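Two hands for hire: is the Skuvilov worth it?

Several members have asked about the Prenero offer that came round in January, so a few thoughts before anyone signs. Prenero will rent you a Skuvilov, the two-armed machine with proper fingers, for £400 a day. You get the arms, the hands, the stand and a phone number to ring when it sulks. Training is extra, at £80 a head, which the leaflet keeps for the back page.

The leaflet also says it "handles everyday objects with ease". I would like to know whose everyday, and how much ease. A fair test is a mixed table of things that differ in weight, squash and shine, and I'd ask any seller for one before talking money.
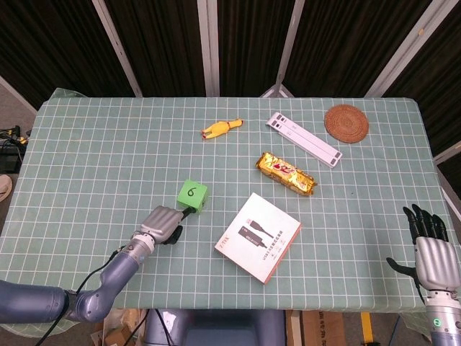
The Skuvilov at the table, left hand on the foam cube.

Foam is a kind place to start. It gives a little, it weighs next to nothing and it forgives a clumsy grip. A snack in shiny foil is a harder customer, and so is a flat box, where the fingers need to find an edge before they can do anything at all. If the salesman only ever reaches for the foam, ask him to try something else – and ask him to do it four times running, with the thing moved between goes.

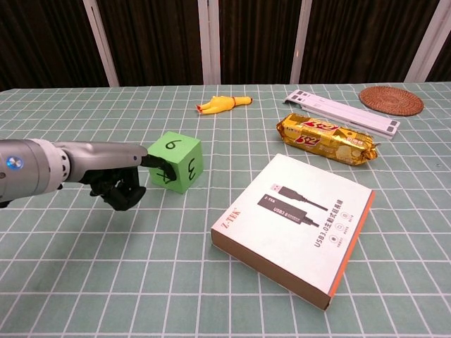
Then there is the matter of who sets it up. Chutima Wattanapong at Yimyam, who looked into the same deal for her packing room in Gastcombe, was quoted 3 hours for a change of task. She packs small mixed orders and the task changes before lunch. She did the sums and kept her money.

I don't say it is a bad machine. The hands look well made, and a college with a whole term to spend on it might do nicely. For a small workshop I can't see it yet. Prenero say a weekly rate is coming, though they wouldn't put a figure on it when I rang on Thursday. If anyone gets one in writing, please send it in and we'll print it.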